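Print | E-mail

Marnitach brings its letter table to Grasemmont

12 January 2021
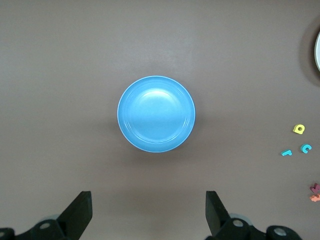 Foam letters and one plastic bowl

Marnitach will open a letter table for young children in the Grasemmont library in February. The children look for foam letters on the table, say the sound and put them in a light blue bowl. A session takes 30 minutes and is open for 12 children, with 2 adults at the table.

"We wanted a material that is soft in the hand and easy to clean," says Godelieve De Smet, who developed the activity. "A child can start with the letters of the own name – the rest comes later."

Registration is free and closes 15 days before the first session. Parents can register at the library desk.

Press contact: Jasper Kuipers, Marnitach

Print this page | Send by e-mail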